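Der Fährplan

Die letzte Fähre ging um 18 Uhr, und Feven Abdella hatte vor, sie zu nehmen. Sie war nach Rerik gekommen, um die Wohnung ihrer Tante aufzulösen. Viel war es nicht: zwei Zimmer, eine Küche, ein Keller mit einem Fahrrad ohne Sattel.

Meron Negash aus dem Erdgeschoss hatte den Schlüssel. Sie kam mit nach oben und setzte sich auf den einzigen Stuhl, der noch nicht vergeben war.

»Sie hat im September noch Briefe geschrieben«, sagte Meron. »Jeden Abend einen. Abgeschickt hat sie keinen.«

Feven fand die Briefe im Schrank, in einem Schuhkarton. Alle waren an denselben Mann gerichtet, Asanka Munasinghe, Hafenstraße 31. Den Namen hatte sie nie gehört.

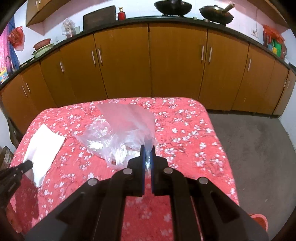
Wer war Asanka Munasinghe?

Er hatte früher die Fähre gefahren und war mit der Tante verlobt gewesen, bis er auf die andere Seite der Bucht zog.

Mehr wusste Meron nicht, oder sie wollte nicht mehr sagen. Sie ging nach unten, um Kaffee zu kochen. Feven las den obersten Brief. Es ging um die Heizung, um den Preis für Kartoffeln und um eine Möwe, die auf dem Balkon schlief. Am Ende stand: Du hättest ja mal anrufen können.

Sie las noch etwa 10 weitere. In keinem stand etwas von Liebe. In einem stand, dass der Fährplan sich geändert habe und er das sicher schon wisse.

Um halb sechs band sie eine Schnur um den Karton. Den Rest ließ sie stehen, das Bett, die Tassen, die Decke mit den Blumen. Meron hatte den Kaffee in eine Thermoskanne gefüllt und gab sie ihr an der Tür mit.

»Die Kanne will ich wiederhaben«, sagte sie.

»Ich komme nächste Woche.«
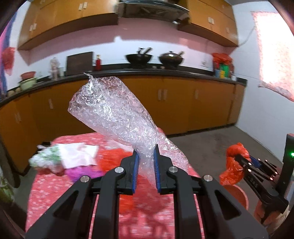 Auf der anderen Seite

Die Hafenstraße war kurz und schlecht beleuchtet. An der Nummer 31 standen zwei Namen auf dem Klingelschild, Workneh und Munasinghe. Feven stellte den Karton auf die Stufe und klingelte bei beiden.

Ein alter Mann in Hausschuhen machte auf. Er sah erst sie an und dann den Karton.

»Ist das von Almaz?«, fragte er.

»Ja.«

Er hob ihn auf und hielt ihr mit dem Ellbogen die Tür auf.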